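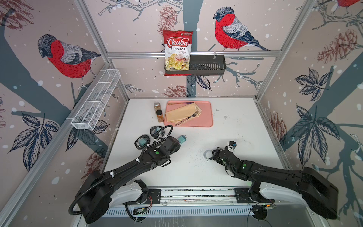

The arms were the easy line on the sheet, one reader wrote in reply to our January piece on bench cells, and everything bolted to them was where the money went. The same letter asked why quotes for two-arm stations so rarely list the frame, the rail or the cable work as separate items, and whether a buyer should insist on it.

A buyer should. We looked at three quotes for tabletop cells of the same general class: two arms on a common rail, an enclosure of aluminum extrusion, a flat work surface and enough shelving to hold the test objects. Two came from integrators, Vedmont and Arnent. The third was an internal estimate drawn up by Popescu, a contract test lab that builds its own stations.

The totals were close. The breakdowns were not. Vedmont folded the frame, rail and mounting plates into one "structure" line. Arnent priced them separately and put the cable conduit, ties and connectors under labor. Popescu listed every bracket, with 133 lines before the first arm appeared. The long list was tedious to read and was the only one that could be checked against a catalog.

Frame and surface

Extrusion is sold by length and cut to order, and the cut charges add up on a small cell. Popescu's frame came to $2,401, including posts, cross rails, corner hardware and the wall panels. The tabletop was priced apart from the frame at $409. Its estimate assumes one replacement top per year. White surfaces pick up scuffs and specks, and a lab that runs vision work will want to restore a clean background at some point.

Wall covering belongs in this section too. Cells used for vision testing are often lined with printed paper so the cameras deal with something busier than a plain panel. The material costs little. Changing it takes a technician most of an afternoon, with the shelves off and the cell idle, and none of the three quotes included that time. If the plan calls for several backgrounds, ask for removable panels at the start.

Grippers and fingers

Treat the gripper body as equipment and the fingers as a consumable. Pads wear, and different objects want different shapes. A fork lying on a folded napkin needs a thin fingertip. A jar is easier to hold with a wider pad. Arnent quoted one set of fingers per arm. Popescu budgeted for three sets and a drawer to keep them in.

Check the changeover as well. A finger swap that requires unplugging a wrist camera also requires a calibration check, and that time should be charged to the project that asked for the swap.

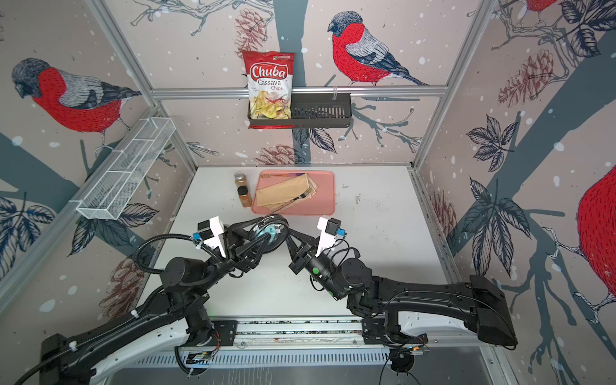 Two arms over one tabletop, with the grippers close to meeting. Overlapping reach has to be planned before the rail is ordered.

Reach is the specification most often bought wrong. Published figures are given for a single arm in open space. Two arms on one rail share the middle of the table, and the useful area for each depends on where its base is fixed. Ask the vendor for a drawing of the overlap with your shelf and baskets in place. A hanging shelf at the back takes height away from the area where items are most likely to be stored.

Cameras and cabling

Wrist cameras were quoted by all three sources, with Foto units named in two of them. The camera price was stable across the quotes. The cable allowance was not. Cable that runs along a moving arm should be treated as a wear part. Vedmont allowed one spare harness per cell. Popescu allowed one per arm and scheduled the replacement.

Exposed boards along the rail are convenient during setup, and some shops leave them that way for easy access. A cover is inexpensive if it is drawn in from the beginning. Retrofitting one usually means moving connectors.

Test objects

Every quote left these out. Trays, napkins, flatware, spice jars, bags of chips and small adapters come from ordinary stores, and purchasing departments dislike the receipts. Popescu sets aside $43 per cell per month and orders duplicates of anything with a printed label, as packaging changes without notice.

Delivery

Vedmont and Arnent both quoted the arms as the longest lead item. Order the frame at the same time anyway. Assembly, leveling and cable routing can be done with the mounting plates bare, and power and network drops can be signed off before the arms arrive. Payment terms differed: Arnent bills on shipment, Vedmont on acceptance. For a first cell, the second arrangement is worth a slightly higher price, provided the acceptance test is written into the order and names the objects to be used.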